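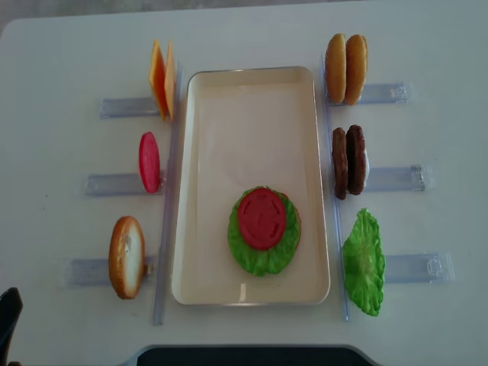
Equipment > Arms and cells > Bench demonstrators > Sterkar burger bench

Sterkar burger bench, seen at the Pumside open day

Posted 28 Jul 2021

I'd been meaning to get over to Pumside ever since the first Sterkar leaflet landed on my desk in March, and the open day finally gave me the excuse. We list quite a few bench demonstrators here at Sirulgate and I like to have stood next to a thing before I write its page, so what follows is part product page and part day out. If you only want the ordering notes, they're near the bottom.

The Sterkar bench is put together by Plattner, who until now have mostly sold feeders and fixtures to packing lines. It's a single black arm on a white tabletop, with a tray in the middle and a set of toy burger parts stood up along both sides. The arm picks a part, lays it on the stack in the tray and goes back for the next. I know how that sounds on paper! I watched it for far longer than I'd planned to, and so did most of the people who wandered in behind me with their coffees.

The toy food is a cleverer choice than I gave it credit for. A lettuce leaf is thin and frilly, a tomato slice is smooth, a patty is rough at the edges, and the buns are fat and round on one side and flat on the other. If you've ever tried to show a customer why a gripper that's happy with boxes gets miserable with everything else, you've got the whole argument there in a few bits of toy lunch. And everybody knows what a burger should look like, so you don't have to stand there explaining what the machine is aiming for.

The holders

I asked a lot about the holders (too much, probably, there was a queue building). They're clear plastic and come off a pair of long rails that run down either side of the tray, and every part stands on its edge with its thin side uppermost. Standing the parts up gives the fingers two faces to close on. Lay a slice of pretend cheese flat on a table and you'll see the problem straight away, you can hardly get a fingernail under it.

The demonstrator told me the holders lift off for cleaning and go back on by feel. Clear plastic does look very smart under the lights, though I'd want a cloth handy, as it shows every fingerprint. Plattner say tinted ones are on the way.

You don't have to load everything. For the cycles I saw, cheese, tomato and a bun half were on one side, with the domed buns, patties and lettuce on the other, and the doubled-up places mean you can send the arm back for a second patty if you fancy a bigger burger. The order of the build is set on the controller. Somebody's little boy asked for cheese at the very bottom and was told that could be arranged.

Watching it place a patty

The bit I'd tell you to watch is the moment of letting go. Picking up gets all the attention at shows, but a floppy leaf at the bottom of a stack makes a poor foundation, and the patty has to go down on it without shoving the whole lot across the tray. The arm comes in low from the side, fingers first, and stays with the patty right down to the leaf. I saw a few builds that were a bit lopsided, with one layer sitting off towards a corner and plenty of green showing round the other side. Perfectly edible, if it were edible. The demonstrator didn't fuss about it and neither did I — I've had worse from a van.

There's a camera up on the wrist, on its own bracket, and its cable loops over the arm and hangs down underneath. I did ask about the cable. The answer was that it needs the slack for the wrist to turn, and that a tidier guide is being looked at. If you're putting the bench in a corridor or anywhere people brush past, I'd have a think about that before delivery.
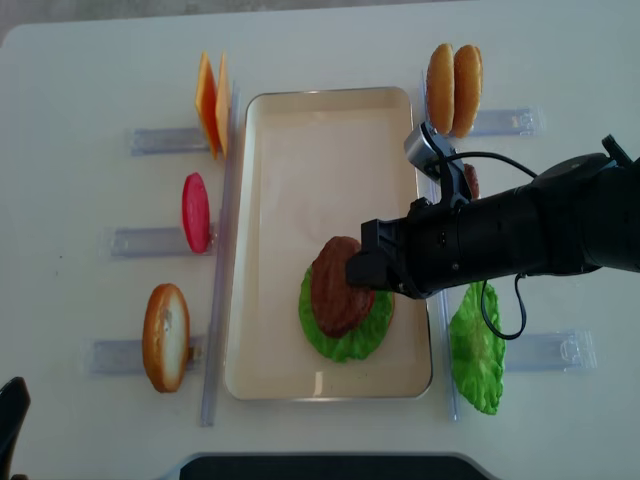 What it's like to have in the room

Quieter than I expected. We could chat across it in ordinary voices, and the people at the next stand didn't seem to mind it either. The pace is gentle as well, which suits an open day, although one chap from a bakery kept muttering that his lot would have sent out a trayful by then. Fair enough, but this is a demonstrator and it's priced and sold as one. Please don't ring us up wanting it for a kitchen!

The table wants to be pale and plain, and you want decent even light. Plattner were firm on both. I'm told that a patterned cloth was tried once at another show and the afternoon didn't go well.

I also had a go at resetting it, which anyone could at Pumside if they asked nicely. You take the finished burger apart, stand each piece back in its holder and press start. It took me 2 attempts to get the lettuce to stay up, and after that I was fine. My advice is to start with the lettuce and do the buns last. The buns more or less look after themselves.

The wrist camera view

This was on a little screen beside the bench, and I'd make sure you order the screen, because visitors drift towards it. From up on the wrist you get the two fingers poking in from the bottom and the parts coming up between them, and you suddenly see how narrow a target a patty is when it's stood on edge. One finger has a dark mesh-looking pad with a fine crosshatch to it. Spare pads are a stock item with us.

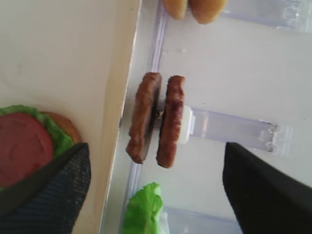 Wrist view: two patties on edge, part-built burger to the left.

Ordering notes

The bench is supplied with the arm, gripper, wrist camera and bracket, controller, tray, rails, holders and one set of toy food. The screen and the travel case are extra. The case is a two-person lift, so plan for that at the other end.

Setting up takes 2 people most of a morning the first time. We can send someone along if you're within our usual delivery area, and there's a short phone session included if you aren't.

Plattner say the show bench has done more than 500 burgers on the same set of parts. I can't vouch for the count, but the food I handled was still in good shape and the lettuce hadn't lost its frill. Replacement food sets are sold whole. I did ask about single slices of tomato and got a polite no.

Lead time changes a fair bit, so ask us before you promise it to anyone.

Filed under: Bench demonstrators, Grippers, Out and about

Recently added
Plattner clear rail and holder pack
Textured finger pads, sold in pairs
Travel case for Sterkar bench
Wrist camera cable guides
Pumside open day: the feeder stands
White bench tops, cut to size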